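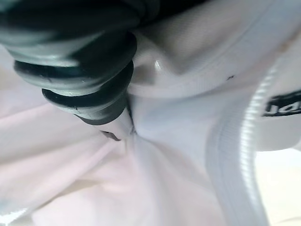

A ribbed fingertip pressed into white fabric beside the collar.

Payload is the wrong number to print first on a gripper data sheet. It describes a rigid object of known shape held at a known point, and a T-shirt is none of those. I have spent most of July comparing hands on garments for a small integration shop, and the specification I wanted was missing from every sheet I was sent.

That specification is pinch retention on a single layer of cloth. Give me a fabric weight, an approach angle and a closing force, and tell me how often the hand comes away with one layer, with two, or with nothing. Liew, the supplier of one of the hands we tried, publishes grip force to two decimal places and has no figure for cloth of any kind. Flukuvari publishes a cycle life. Both are useful to the person who signs the purchase order and of little use to the person who has to pick up a sleeve.

Our own procedure is crude. One trial is one approach, one close and one lift of 200 mm. We ran 77 trials per hand on the same pile of laundry, with the pile disturbed between trials. The two-finger parallel unit with ribbed pads lifted something in 58 of them. Teodor Sandu, who wrote the trial script, argues that this settles the matter in favour of the simple gripper. I disagree, as the script counted a double-layer pick as a success, and a double-layer pick is a failure the moment the next step is to fold.

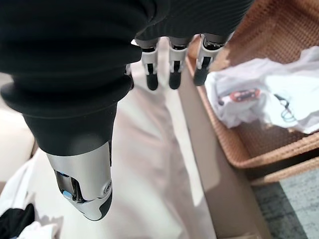 Multi-finger hands earn their cost in the second contact, after the first pinch has been made. A parallel gripper that has caught two layers can only release and try again. A hand with an opposed thumb can hold one layer and drag the other with a second digit, provided the controller exposes the digits separately. The hand over the white sheet has three fingers with black tips in view, and the rightmost is angled slightly outward, its tip a little higher than the other two. On a rigid part that offset would be a nuisance to be calibrated away. On cloth it has to be known at every instant, and a controller that reports only "open" and "closed" throws it away. The Pridum controller reports joint position per digit and is slower for it. I would take the slower one.

Cameras are where I part company with most of my colleagues. The usual advice is to buy a better head camera and plan everything from there. Gunārs Mockus ran our head view against the wrist view for two weeks, and his notes are blunt: the head view chose the correct garment more often, and the wrist view chose the correct edge of it. The two cameras answer different questions, and a budget that pays for only one of them should be spent on the wrist.

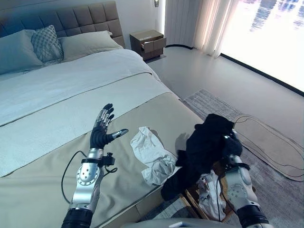 The cost of that position is occlusion. A wrist camera loses sight of the target at the point where it matters most, when the fingers close, and a tool flange with 360 degrees of rotation does not help if every orientation puts a knuckle in the way. The Stalla mount we settled on moves the lens outboard and tilts it back. It also adds width to the wrist, so the arm can no longer reach the bottom of a narrow bin. I consider that a fair trade for garments and a poor one for parts.

Vendors will say that cloth results depend too heavily on the test article to be worth publishing. The same is true of friction coefficients, and those get printed with the conditions stated beside them. A table of three common fabrics, one and two layers, with the closing force and the number of attempts, would fit on half a page. Until such a table appears I will keep asking for raw trial video before I ask for a quote, and I would suggest other buyers do the same.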